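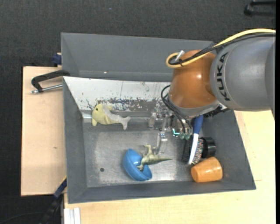
Graue Kunststoffwanne auf heller Holzplatte

Häufige Fragen zum Umzug ins neue Lager Plundville

Stand: Februar. Wird laufend ergänzt, bitte erst hier schauen, dann anrufen.

Ab wann gilt die neue Adresse?
Ab sofort. Alles an die alte Adresse in Grodness wird noch weitergeleitet, dauert aber länger. Rücksendungen bitte nur noch nach Plundville.

Wie sind die Öffnungszeiten an der Abholtheke?
Montag bis Freitag ab 13 Uhr. Mittwoch geschlossen, da ist Wareneingang. Samstag leider auch nicht mehr.

Was brauche ich zur Abholung?
Abholnummer und Ausweis. Ausdruck nicht nötig, Handy reicht. Wer für Kollegen abholt: kurze Vollmacht, formlos, Unterschrift drauf.

Wie lange liegt meine Bestellung bereit?
13 Tage. Danach geht sie zurück ins Regal und muss neu bestellt werden. Verlängern geht einmal, per Mail oder telefonisch (Durchwahl 2342).

Kann ich mein Kundenkonto von Hatell weiter nutzen?
Ja. Login bleibt gleich, Kundennummer auch. Passwort muss beim ersten Anmelden neu gesetzt werden. Mail kommt nicht an? Spamordner.

Was ist Miah?
Unser neues Bestellportal. Löst das alte Faxformular ab. Sammelbestellungen gehen jetzt auch darüber, Lieferadresse pro Position wählbar. Merkliste kommt noch, Termin steht nicht fest.

Nehmt ihr noch Faxe an?
Nein.

Gibt es Parkplätze?
Zwei direkt vor der Theke, nur zum Laden. Sonst hinten auf dem Hof. Bitte nicht vor Tor 2, da müssen die LKW rein.

Was kostet der Versand?
Preise wie bisher, stehen im Portal beim jeweiligen Artikel. Sperrgut auf Anfrage. Inselzuschlag ebenfals.

Teil fehlt oder ist beschädigt, was tun?
Foto machen, Lieferscheinnummer dazu, Mail an den Service. Verpackung bitte aufheben bis wir uns melden. Ersatz geht meist am nächsten Werktag raus, wenn auf Lager.

Kann ich Leihkisten noch in Grodness abgeben?
Nein, nur noch in Plundville, an der Theke. Pfand wird dem Kundenkonto gutgeschrieben, keine Barauszahlung. Bitte leer und sauber, Etiketten ab. Kisten ohne Etikettenreste gehen schneler durch.

Frage nicht dabei?
Kontaktformular unten oder Durchwahl 2342, am besten nachmittags.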